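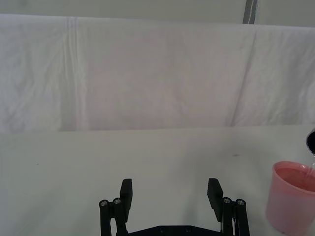
Projects > Runden > Meetings
Notes Minutes Data Contact
1 min read

Runden pouring group, December minutes

I took the notes again, so shout if I've got you wrong!

We went through the Cedon results first. It was trained on 300 pours and managed 6 fewer spills than Mengal, which had 300 as well (lovely to see, though we argued over what counts as a spill). Agreed: any drop on the table counts.

Wrist view stays in. I'd like to try it alone on Vakon, and people seemed keen.

Run 101 gets relabelled before we compare anything else. Next meeting at 2pm, same room.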